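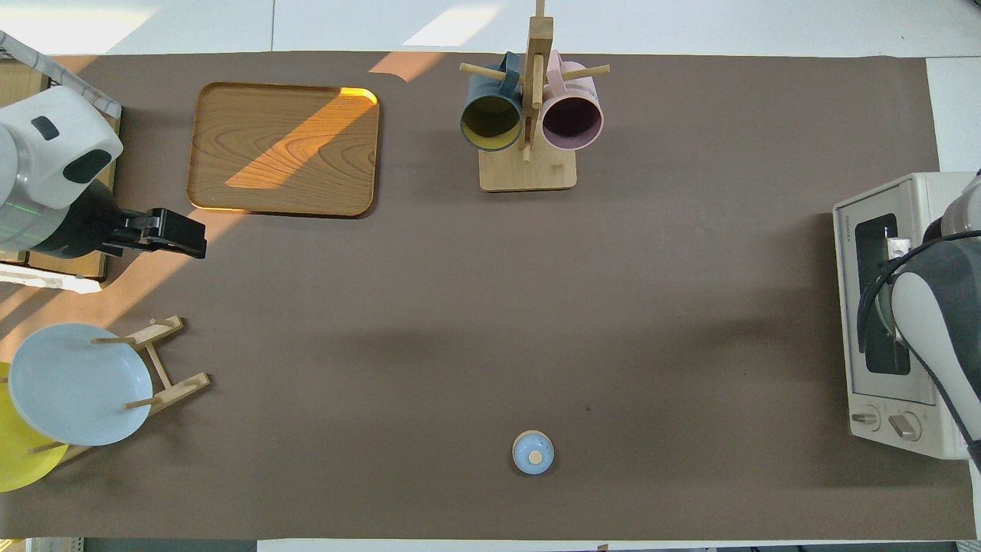 Pornomley kitchen, quarterly check, August. Fire blanket: present, tag current. Pass, though I'd like to see anyone reach it over the stove. Benches and tables: clear of heat damage, they say. The wooden tray sits in full sun on one side, so check it for splits next time. Hot water: 5 minutes to come through. Fail.

Exit door: opens. Sticks at the bottom. Urnon "adjusted" it last time, supposedly.

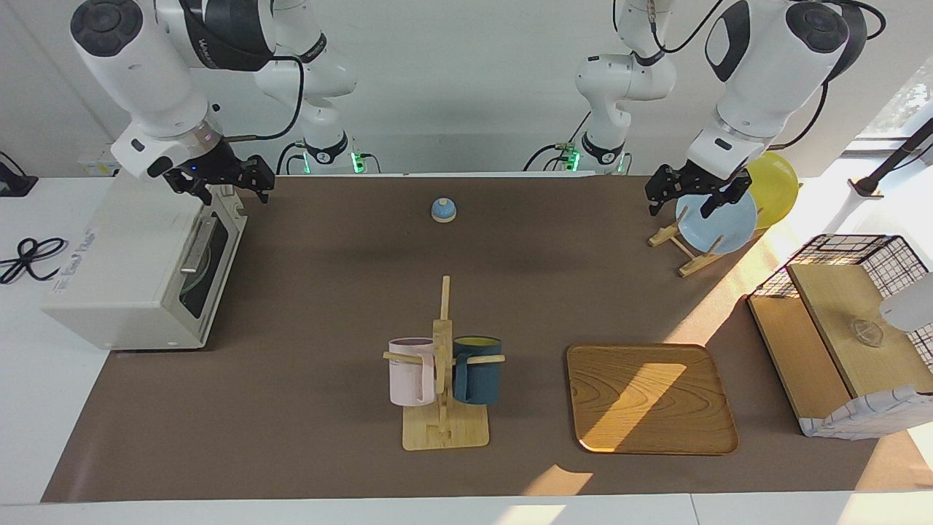 Table with mat and plate rack.

Extinguisher: Biltov label says 6 years. Not convinced, recheck.

We use cookies to improve your visit. Accept / Manage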